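Clovirent Opens Presik Chess Room to Public

Monday, April 15, 2024 - Clovirent has opened a chess room at its Presik community building, with wooden sets for visitors of all ages.
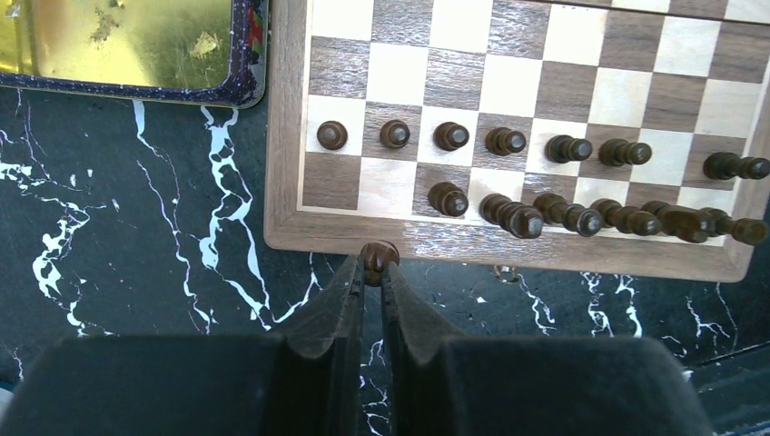
Nwosu welcomed the opening, saying that many families had asked for a place to learn the game without joining a club. The room seats 40 players and is free to use.

Beginner lessons start in May and will last 2 hours each. The Donov Fund paid for the tables and chairs. Places in the first course are limited - registration is open at the Presik front desk.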